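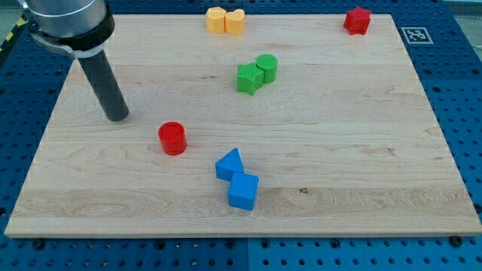
mossybank64
Give it a month before you decide anything, that's my advice. I left Gusik in November and spent the first fortnight convinced I'd wrecked my life. Then I slept properly for the first time in years and stopped checking my phone at tea.

tillyfromderau
Thanks mossy, I needed that! I handed my notice in at Riquelme this morning and I've been shaking ever since (in a good way, I think??). They offered me another 3000 a year to stay and I still said no. My mum is not speaking to me.

oldkettle
Your mum's got a point, sorry. I'd never walk out of a steady job without the next one signed. I did it once and it took me 119 days to find anything, and that was worse pay and a longer bus ride.

tillyfromderau
I have got something lined up, kettle, it's three days a week at Wumirero. Less money but I can walk there. I've got 2361 in savings as well.

oldkettle
That's one boiler and a car repair. Did you ask Riquelme about going part time first?

tillyfromderau
Twice! Both times it was "let's look at it after the summer".

mossybank64
Same at Gusik, word for word. Kettle, I do see what you mean about money but some of us were crying in the car park before work.

oldkettle
Fair enough, I didn't know it was that bad. Get the Wumirero hours in writing though.

tillyfromderau
Emailed them just now. Four weeks' notice to work, and I've still got six days' leave to use up, can they make me take it as pay instead?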